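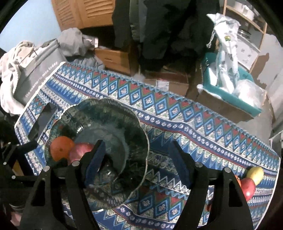

Fruit sorting setup, glass bowl on the table

What rules do you follow for hand-held gripper sessions with real fruit? We have 13 people recording at home and everyone does it their own way. I want one page of rules before March.

Posted by Turnine

Write down what ends a take. Ours ends when the last fruit is let go and both grippers are clear of the bowl.

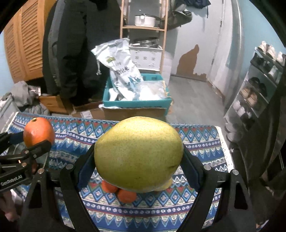

Keep the squeeze light on pears, because they mark easily and a marked one looks different in the next take. Wipe the pads every 6 takes. If two people share a table, agree on who reaches in first.

Posted by Soylu

just use plastic fruit

Posted by Clillix

Plastic is too light and slides differently. I checked 1,820 takes last year and threw out 49, most of them for phones or hands in the work area.
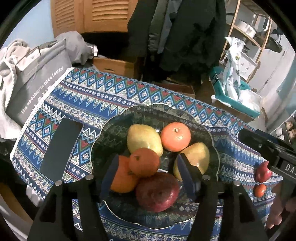 So my first rule is a clear table, and the second is no restacking fruit halfway through.

Posted by Bidanby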